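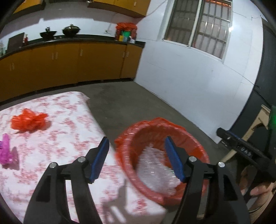 The bagged basket is a household method of collecting rubbish in which a shopping bag is fitted inside an open basket and lifted out when full. Supporters call it a system, though it is hard to see much system in it. The usual form is a round plastic basket kept on the floor, such as the red one beside the low bed, with a red plastic bag draped over its rim and a crumpled clear bag already filling much of the bowl. Bags awaiting use tend to end up on the nearest flat surface — a bed will do.

Claims that the method saves money rest mainly on a leaflet from Fisholm, which put the reuse rate at 893 bags over 18 months in 40 homes. It did not say who counted. A later guide by Nartey repeats the figure without a source.

Home > Household > Waste > Bagged basket

Last updated: Jun 7, 2025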